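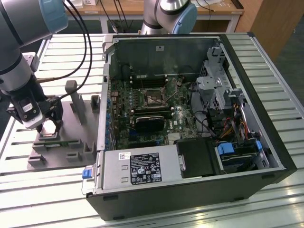 Stolham, May

Old tower on its side, no cooler, where do I start with the RAM and CPU?

posted by slotted_bench, Hardware > Desktops > Rebuilds

OK so quick background. Got an old tower in from the Trostmont office clear out. Big case, green motherboard, power supply at the bottom front, one black expansion card still seated below the CPU socket. Someone pulled the cooler before it got to me and the socket is sitting there exposed with the metal retention frame round it. Case is on its side on the aluminum bench, side panel off, so I'm looking straight down into it. Memory slots are just above the socket, toward the rear.

Have a stick of memory (thin green one) and a processor that the seller says matches the board. Both go in the gray parts plate next to the case so they don't wander off. Paid 831 for a mixed lot on Memach, 7 machines, this is the first one I've opened so I would like to not wreck it.

What I want to know:

Do I put the memory in first or the processor? I've seen both. My gut says memory first because it's easy but then I'm leaning over the sticks to get at the socket.

Also do I need to take the expansion card out. It's right there below the socket and I keep thinking I'll catch it with my sleeve.

And last thing, the processor has a white label on it, like a sticker, over most of the metal top. Does that come off before paste?? Or is it meant to be there. Picture of it further down.

Not bothered about speed. It's going to run a label printer. Just want it to get to the BIOS screen.

Thanks in advance, checking back at lunch

gethin_spares

Processor first. Always. Open bench, nothing in the way, good light, do the fiddly one while you've got room. Then memory, then cooler last.

Couple of things before you touch it —

Power cord out of the back of the supply. Not just switched off, out. Hold the power button in for a few seconds after to drain what's left.

Touch bare metal on the case before you pick up the chip, and keep doing it. Strap is better if you have one.

Look into the socket before anything goes in. Flashlight, low angle. If its the kind with pins in the socket you're looking for any that don't line up with their neighbors. If it's the kind with holes you're looking for fluff. Don't blow in it, you'll spit in it. Everybody does.

Then lever up, frame open, find the corner mark on the chip and match it to the corner mark on the socket. Chip goes straight down under its own weight. No pushing. If it doesn't sit flat you have it turned wrong or it's the wrong chip, and I'd check that second one properly, "seller says it matches" has cost me 2 boards. Look up the board model, find the support list, compare it to what's on the chip.

Expansion card, I'd pull it. Takes a minute. One screw at the bracket usually, then there's a little catch at the end of the slot, push that before you lift or you'll snap it off. Put the card somewhere flat. Try the first boot without it if the board has its own video out, one less thing to suspect.

Can you post the chip? Label bit sounds odd

slotted_bench

Here you go, in its holder on the plate

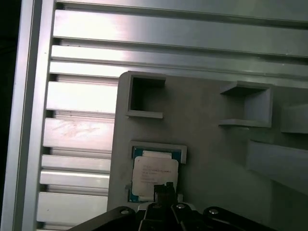 Processor in the gray holder, white label up. Print is too small to read in this one, sorry.

Will look up the support list tonight. Had no idea about the catch on the slot, would deffinitely have snapped that.

gethin_spares

OK yes. Label on top of the metal heat spreader. Factory markings are normally etched or printed right on the metal, so a paper or plastic label is usually somebody's stock sticker. Reseller, refurb place, whoever. I can't tell you what that one says either.

It has to come off. Paste needs to touch metal. With a sticker in between it'll probably boot, then get hot and shut down and you'll be back here asking why.

Write down what's printed on it first!! Or take a close up you can read. Then lift a corner with a fingernail, peel slow and flat. No blades. Leftover glue comes off with isopropyl on a lint free cloth, the 90-something percent stuff, and let it dry. Hold the chip by its edges the whole time, keep the wipe off the underside.

Once it's clean you may find the real markings underneath. Compare with the label. If they disagree, believe the metal.

Paste, small blob in the middle, size of a pea or a bit less. Cooler down straight, screws in an X pattern, a few turns each and go round again.

You do have a cooler for it, right? You didn't say. Don't power it on without one, not even "just to see".

mostly_label_printers

I just do memory first, never had a problem. Order doesn't matter that much tbh

One stick — check the manual for which slot. On a lot of boards it isn't the one nearest the socket. I had some 3 machines from the Stolham tip shop that wouldn't post and every one was the stick in the wrong slot or not pushed in all the way. Line up the notch, clips open, push both ends till it clicks. More force than feels right.

Also clean the gold edge with a pencil eraser if it's been lying around. People argue about this, works for me.

Watch the power leads when you're leaning in there, they love to flop over the fan.

slotted_bench

Thanks both. Going processor, memory, cooler in that order. No I do not have a cooler for it, ordering one now, so this is parked until it turns up. Stickers off the other chips in the lot too I guess.

Will post back if it does anything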